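Clothing swap moves to the old Fikre shoe store, and this time there's parking

August 19, 2026

If you've been hanging on to a pile of clothes for the Tusby clothing swap, good news – it's back in September, and it has a real home. The swap is taking over the ground floor of the old Fikre shoe store on the Umis road for the whole month, which means no more racks on the library steps and no more running for the doors when it rains.

I went through my own closet over the weekend and I'm a little embarrassed at what came out of it. Black pants, mostly. How does one person end up with that many pairs of black pants?

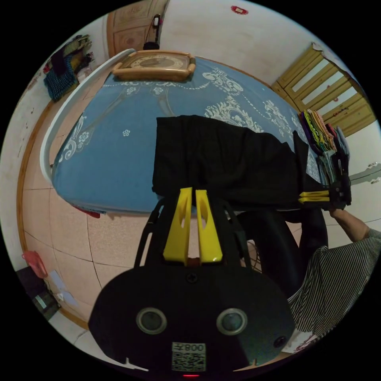
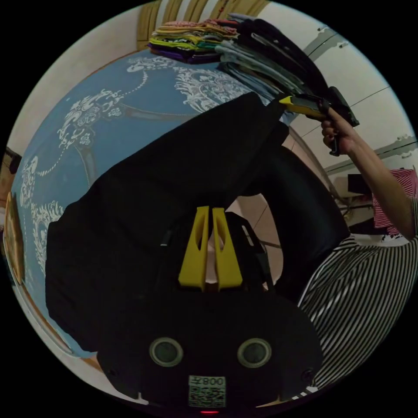
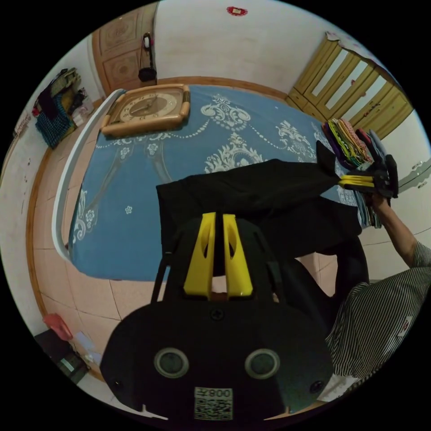
What's changing this year

The big one is the tokens. Last year you brought a bag, you took a bag, and everyone sort of eyed each other's bags. From September you'll get one token for every item you hand in, and one token gets you one item, whether it's a T-shirt or a winter coat. I was grumpy about this when I first heard it (a coat for a T-shirt?), but I've talked to a few regulars and they like that you don't have to argue with anybody about what your stuff is worth.

Tokens don't run out at the end of the day, either. If you drop off a bag on opening morning and don't see a thing you like, hang on to them and come back. Kids' clothes up to size 6 don't need a token at all.

There's a limit of 100 items per household for the month, so if you're clearing out a whole attic you'll want to call ahead. I can't picture myself getting anywhere close, but apparently a few people did last fall.

Over 2,000 pieces changed hands in last year's swap, and that was in one soggy weekend with folding tables. The store has proper rails, left behind when the shoe people closed up, and room to hang 500 pieces at a time. The rest will wait in the back and get put out as space opens up, so it pays to stop in more than once!

What they want and what they don't

Coats, sweaters, jeans and work pants are at the top of the list, along with anything for teenagers, who seem to have been badly served last time. My neighbor's son came home with a bathrobe and a tie. Bigger sizes are wanted too, in everything.

Clothes should be clean and ready to wear. A missing button is fine as long as you pin a note to the spot, and the same goes for a dropped hem. Please leave out underwear, swimsuits, anything with a smell that won't wash out, and those giveaway shirts from road races (I have a drawer of these and I understand the temptation). Shoes are a yes this year, tied together by the laces.

Check the pockets! I found a dry cleaning ticket, a parking stub and a house key that fits no door I've ever lived behind. Turn pants right side out, zip the zippers, and fold things flat so they don't arrive as one big knot. Grocery bags are okay, but put your phone number on the bag if you want it back.

The mending table

Upstairs there'll be a mending table on Saturdays, run by the sewing group that calls itself Lodeo. They'll shorten pants, swap out zippers and patch knees while you wait, or you can sit down at a machine and do it yourself with one of them next to you. Hems are $2 and patches are free. I've got a pair of pants I've been rolling up at the ankle for longer than I'd like to say, so I'll be in that line.

They've asked people to bring their own thread if the color is anything unusual. Black, white, navy and gray they have plenty of. They can't take leather, and they'd like you to hold off on curtains until October.

Getting there

The Fikre building is on the Umis side of the bridge, across from the tire shop. There's a lot behind it, and the back door is the one to use for drop-offs, with a ramp and a bell. The bus from downtown Tusby stops right out front, though the Sunday schedule is thin, so check before you head out with three bags on your lap.

Doors are open Thursday through Sunday, noon to six, all through September. Drop-offs start one week earlier, same hours, and anything handed in then earns tokens just like the rest. Whatever's still on the rails when the month is over goes to the county clothing closet – and the store goes back on the market, so if you know somebody who wants to rent a place with very nice rails, send them over.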